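Clothes on the Bed, Basket on the Stool: Where Laundry Waits in a Bedroom

Student project report, Home and Interior Studies
Vilgot Sundqvist

1. Background

This project looks at how clean laundry is handled in a small bedroom between the time it comes back from the machine and the time it is put away. I chose the bedroom because most of the advice I found was about the laundry room, and in the apartments I know there is no laundry room. The clothes end up on the bed.
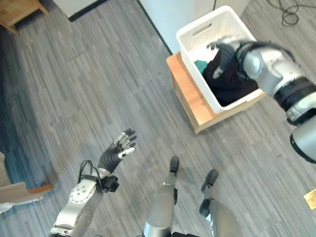
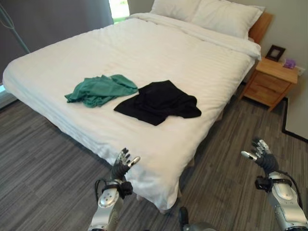 Figure 1. The bedroom: the white plastic basket on its wooden stool (first picture) and the bed with two garments laid out (second picture).

2. The room

The room has gray striped carpet, pale beige walls and a double bed with a light wooden headboard. A small nightstand with two drawers stands next to the bed. The bed takes up most of the space, and with the duvet hanging down over the side there is no easy way to use the area underneath.

For the project I gave the main pieces short names so the log would be quicker to fill in. Truka is the bed, Dimis is the basket together with its stool, and Dulis is the nightstand. The names have no meaning beyond that.

3. Method

I kept a log through March. Each time a load came into the bedroom I wrote down where it was put first, where it was sorted and how long it took until the last item was away. I used a kitchen timer and a notebook. Loads of only bedding were left out, since they go straight back on the bed.

I compared two ways of working:

Method A: The whole load is tipped out on the bed and sorted there.

Method B: The load stays in the basket, the basket stays on the stool, and only one or two garments at a time are laid on the bed for folding.

I switched method halfway through the month. In total 154 garments were logged. Socks were logged as pairs. Anything that turned out to need washing again was crossed out and not included.

4. Results

Method A was faster when I had time to finish in one go. With everything spread out it was easy to find matching socks, and the shirts could be piled up by owner right away. The problem was the loads I did not finish. Late in the evening the bed was needed for sleeping, and whatever was left went back into the basket in a heap. The next day the same clothes had to be sorted again, and shirts that had been folded once were folded a second time.

Method B was slower per garment. There was more reaching back and forth, and a sock could sit at the bottom of the basket until the very end. On the other hand, it could be stopped at any point. Two garments on the bed are put away in less than a minute.

The longest single session was 50 minutes, with Method A, and it included a break for a phone call. I left it in the results and marked it in the log.

5. The height of the basket

I had not planned to write about the stool, but it made a difference. During the first loads with Method B the basket was on the floor, and I noticed my back after a while. On the stool I could take things out with much less bending. The basket needs to be pushed well onto the seat, and I would want a wider stool if the basket was full of towels.

The cutout handle is useful for carrying, but I stopped using it to pull the basket toward me on the stool after it tipped once.

6. Dark and light clothes on a white duvet

A white duvet shows lint. Black garments laid on it left fluff behind and also picked some up, mostly from new towels washed in the same load. I tried a cotton sheet as a cover under Method A. It helped, but it was one more thing to fold. With Method B I did not bother.

7. Sources of error

Only one room and one person were studied. I knew which method I hoped would work, and this may have affected how fast I folded. The loads in the second half of the month were also smaller.

My project partner Lambrechts read the log and pointed out that I had not separated shirts on hangers from folded shirts. This was correct, and I have not been able to fix it afterward.

8. Further work

I would like to repeat the log with two people sharing the room, and with a lidded basket. A folding board could also be tested.

The log is kept in the project binder, with the timer readings in the last section.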